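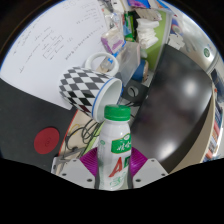
Everyday Objects: Drinks and Desks

Plurkside Study Collection — Online Gallery

The Plurkside Study Collection documents the ordinary items that gather in places where people work, write and take their breaks. The full collection holds over 2,000 photographs. This gallery presents the section devoted to drinks and to the surfaces on which they are left, and was last revised on 18th February.

The section was begun at the Fedoruk building, where desks, meeting tables and kitchen counters are used by many people in the course of a day. Photographs are taken with objects as they are found. Items are not cleaned, matched or turned to face the viewer, and labels are recorded only as far as they can be read.

Gallery notes

Drink bottle
White plastic, with a ribbed screw cap in bright green. The label combines white Chinese characters on a green patch with a large slanted red "A". Cataloged under Packaging, single-serving.

Mug
Ceramic, with a looped white handle and a diamond checkered pattern in black, gray and white. A blue line follows the outer edge of the rim, and a single diamond is dark maroon. Cataloged under Tableware, patterned.

Handwritten notes
Dark ink on a large white sheet or board, with a hand-drawn rectangle around part of the writing. The text has not been transcribed. Cataloged under Writing Surfaces.

About the section

Drink containers are among the items most often requested by schools and design courses. They are useful for teaching because they are familiar and because a small change in a cap, a handle or a printed pattern is easy to discuss in a group. Teachers have used the section for lessons on color, lettering and package shape, and for drawing exercises in which students work first from memory and then from the photograph.

Writing surfaces were added to the section at a later stage. The cataloging staff had found that notes, lists and diagrams were present behind a considerable number of the objects already recorded, and that readers were asking about them. They are now indexed separately. Where handwriting is legible and concerns private matters, the photograph is withheld from the public gallery — it may still be consulted by appointment.

Cataloging practice

Each object receives a short entry giving its type, its main material and its principal colors. Brand names are entered when they can be read in full. Partial lettering is entered as it appears, without completion. Objects that lie on their side are described in that position, and no attempt is made to establish how they came to rest there.

Entries are prepared in the Skivus catalog system. A complete entry list for this section may be downloaded from the Resources page. The list runs to 276 entries and is arranged by material, then by color.

Related galleries

Bolonine Room: Shelves and Storage
Fedoruk Building: Kitchens and Counters
Paper, Pens and Boards

Using these photographs

Photographs in this gallery may be reproduced without charge for classroom teaching and private study. Publications with a print run of more than 100 copies require written permission from the Plurkside office. Requests should state the title of the publication, the intended size of the reproduction and the catalog heading under which the object appears. Please allow 7 working days for a reply.

Corrections to the entries are welcome, particularly from readers able to assist with lettering in languages other than English. They may be sent through the contact form or left in writing at the front desk of the Fedoruk building.

The next additions to this section are planned for September — chiefly glassware, trays and lidded cups.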